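Folding a shirt that won't lie flat

My yellow-green shirt bunches up every time I put it on the table. One long crease runs right across it and one side puffs up. Do I iron first?

Trendine, 8/27/18

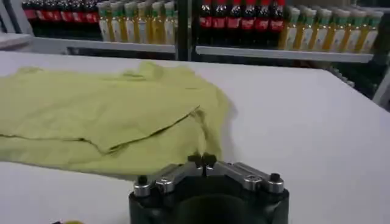
Pronholm
2 votes
No iron needed. Hold it by the shoulders, shake it once and lay it down again – then smooth from the middle out. Open that long fold before you start on the sleeves.

Plirnitstead
I just hang mine up.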